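Gendness Grasp Planner, release 3
Software for two-arm tabletop cells

Gendness takes wrist and fixed camera streams, estimates the pose of objects on the work surface, and returns grasp candidates and joint trajectories for two arms sharing one table. It runs on the cell controller and does not need a network connection after licensing. Grurnis supplies it as a standalone package or as a module for the Treltovgate cell runtime.

Perception

Pose is estimated from the wrist view and the fixed view separately, then merged. For open containers, the rim is fitted as an ellipse and the base as a second one. The offset between the two gives the tilt and the approach axis. Plain white objects on white surfaces are handled by a low-contrast mode that weights rim edges and shading above color.
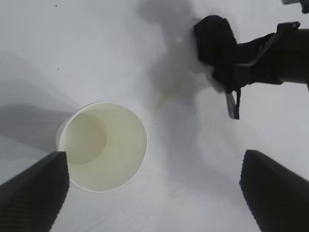

Shadow rejection is on by default. The planner knows the position of both arms at every cycle and masks the areas where they are expected to block the light. Surface marks below a set size are ignored. The size limit is stored per cell and can be changed without restarting the perception process.

Planning

Each arm is assigned a role, active or waiting, for every motion. Roles can be swapped between motions but not during one. The waiting arm is treated as a moving obstacle with a padded hull, including cable loops if these are entered in the cell model. Median planning time on the reference controller is 58 ms for one arm and 54 ms per arm when both are planned together.

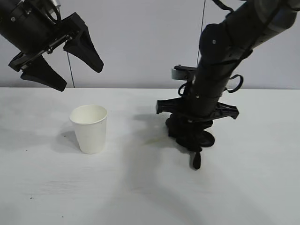
Paper cup between two arms, fixed camera view.

Thin-walled objects use a soft contact profile. Closing speed is reduced over the last part of finger travel, and the stop condition is taken from motor current. The profile ships with 26 object presets. New presets are plain text files and can be tested in the simulator first.

Requirements

Controller: 64-bit Linux, real-time kernel
Cameras: one per wrist, one fixed
Grippers: parallel, two-finger
Calibration: Fairweather board or equivalent

Changes in this release (August 2020)

Wrist camera exposure can be locked during approach.
Calibration files from release 2 must be converted before use.
Fixed: hull padding was not applied after a role swap.

Licensing is per controller. For evaluation copies, contact Mirjana Hoxha. Integration questions go to Huia Te Moana.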